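Sixteen Weekends in a Garage: the people behind Nutum, the horror short with no budget
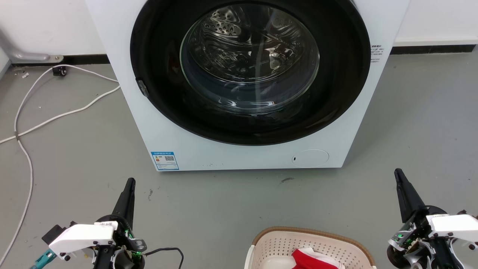
How it started

Typed up fast, sorry, train leaves at 6. Spoke to the director of Nutum in the back of a café with a very loud milk steamer, so some of the quotes are patched together from my notes. She asked to be kept anonymous until the festival run is done. Fine by me.

Nutum, if you missed it, is the 16 minute short that went round the horror groups in March. One woman, one house, something in the loft that only moves when she's singing. Won the audience vote at the Ramard all-nighter, beat two films that cost more than my flat.

"We had a thousand quid," she says. "I mean exactly 1000, it was in an envelope. By the second weekend the envelope was just receipts."

She'd made music videos before, mostly for mates' bands. Never horror. Never watched that much of it either, which I found hard to forgive. First proper scare was a rented slasher at a sleepover when she was 7. "I didn't sleep. I also didn't stop talking about it for a month, so my mum knew exactly what we'd been up to."

The thing in the loft

No spoilers but you do see it. Five shots in total. She fought with her own editor over every one of them.

"He wanted two. I wanted loads. I think people who sit through a slow film have earned a look at the monster, don't you? I hate it when you wait an hour and get a shadow."

Agree completely. Told her so. The suit was latex over an old wetsuit, built by a friend who does masks for a haunted walk up north under the name Ojo. It took the performer an age to get into and she couldn't sit down once it was on. Between takes she leant against a wall and somebody fed her crisps.

"The teeth kept falling out. There's one shot where you can see a tooth go, bottom left, and people online have written these long theories about it. It's glue. The glue was rubbish."

I asked if she'd fix it for the release. Big no. She's fond of the theories now and has a favourite, something about the creature being the woman's grandmother. "Better than what I wrote."

Blood and other messes

Syrup, food colouring, a bit of cocoa. The usual. They got through buckets of it on the stairs scene and the carpet had to go, which came out of the thousand. The lead slipped on the third take and that's the take in the film, the yelp is real.

"She was fine! She was laughing. We cut just before the laugh."

The sound I liked best in the whole thing, that sort of wet dragging noise over the ceiling, is a duvet cover full of potatoes. She was very pleased I asked. Nobody had yet, she said, they all ask about the suit.

Favourite kills

Had to ask. She went quiet for ages then picked a sleeping bag one, old camp slasher, you know it. "It's so stupid and so mean. It's over in a second and you just sit there with your mouth open." Second place to anything with a lift door. She won't do escalators, can't even talk about them.

Least favourite: eyes. Any eyes. She has to leave the room, and yes she knows there's an eye in Nutum. "I shot that looking at the floor."

What's next

A feature, maybe. Working title is Clulteteo, which she says means nothing at all, it's what her nephew calls the cupboard under the stairs. She spelled it for me twice and I've probbably still got it wrong. It's about a caravan park out of season and a radio that reads out the names of whoever's staying. I got goosebumps just from the pitch, and I've heard a lot of pitches.

No money for it yet. She's talking to people. "Talking to people is most of it, it's so boring. I'd rather be gluing teeth."

Would she go back to the loft thing? She gets asked daily. There's a second idea, set in the same street, years earlier, and she's written seven pages of it and put it in a drawer. Wouldn't tell me anything else except that there's a choir.

Nutum is playing two more late shows at the Ramard, doors 11pm, cash bar only. Then it goes online for free. I'll put the link up when I have it, and the recieved wisdom is to sit on the left side for the tooth.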